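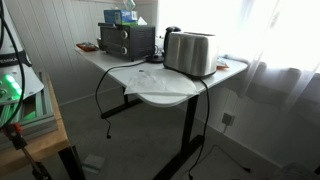
Figura 1. Mesa de la zona de desayuno con el horno tostador, la tostadora y el hervidor.

Reorganización de la zona de desayuno en la sala de estudio
Informe del proyecto de asignatura
Autores: Lucero Espinoza, Leandro Carrasco y Riku Nomura
Tutora: Noelia Barroso

1. Punto de partida

La sala de estudio de la residencia Grendbridge no tiene cocina. Quienes la usan por la mañana se preparan el desayuno en una mesa blanca con pequeños electrodomésticos. El encargo de la asignatura era elegir un espacio compartido, detectar qué lo hacía incómodo y proponer cambios de bajo coste. Escogimos esta mesa por las quejas que llegaban al buzón de la residencia: migas en la moqueta, cables sueltos y falta de sitio para apoyar una taza.

2. Situación de la mesa

La tostadora de acero ocupa buena parte del tablero y el hervidor queda detrás de ella, separado de su base. Para llenarlo hay que pasar el brazo por encima de la tostadora, algo poco recomendable si alguien la está usando. El horno tostador está al fondo, a la izquierda, y su parte superior sirve de estante para la caja de pañuelos Kleenex. Nos pareció el primer punto que había que corregir, porque esa superficie se calienta y los pañuelos son de papel.

En el borde delantero hay una hoja de papel blanco que cuelga por la esquina. Se arruga con facilidad y no recoge las migas – al retirarla caen al suelo. Los cables del horno y de la tostadora bajan por delante de la mesa, justo en la zona de paso.

3. Consumo eléctrico

Leandro revisó las condiciones de uso de la sala. La línea admite 3.000 W y para el cálculo tomamos 2.000 W como consumo del hervidor. Con ese reparto quedan 1.000 W para lo demás, de modo que no conviene encender los tres aparatos a la vez. Proponemos un cartel sencillo con el orden de uso: primero el agua, después el pan. El horno se reserva para cuando los otros dos estén apagados.

4. Encuesta

Pasamos un cuestionario breve en junio y recibimos 162 respuestas. La petición más repetida fue tener más superficie libre, seguida de la limpieza del suelo. Padmavathi Panicker, compañera de otro grupo, nos ayudó a redactar las preguntas en inglés para los residentes de intercambio. La pregunta sobre horarios salió confusa y no la hemos usado.

5. Propuesta

Colocar el hervidor sobre su base en el extremo derecho y la tostadora en el centro, con espacio libre entre ambos.
Dejar despejada la parte superior del horno y pasar los pañuelos a la bandeja marrón, o a otra más grande.
Sustituir el papel por un mantel individual de silicona que se pueda lavar.
Llevar los cables por la parte trasera y sujetarlos a las patas negras con bridas.
Poner una alfombrilla lavable sobre la moqueta gris.

El material cuesta 7 euros sin contar la alfombrilla, que pediremos a la residencia.

6. Pendiente

Falta medir la distancia hasta el enchufe de la pared para saber si los cables llegan por detrás. Si no llegan, habrá que acercar la mesa al panel blanco. Riku se encarga de la medición y Lucero del cartel, que irá en español y en inglés.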